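Friday open house at the Rikska laundry

So I finally got over to Rikska for their open house on Friday, and I'm so glad I did! I've sent my sheets there for years and never once seen the back room (it's bigger than I thought, and it smells wonderful).

Precious Gumede walked us around. She started with the folding tables, then let us poke our heads into the machines, which was my favorite part. Those drums are so much roomier than mine at home. 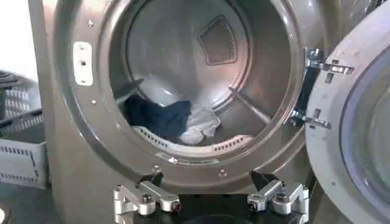 Door open, with a navy piece and a thin, light-colored one at the bottom of the steel drum.

I asked her about mixing darks and lights and got a good long answer – cold water, small loads, and wash anything new by itself the first time. Telmo Carretero wanted to know how many bags they do in a week. It's 366! Then there was coffee and almond cake by the front counter, and I went home with a coupon for two comforters.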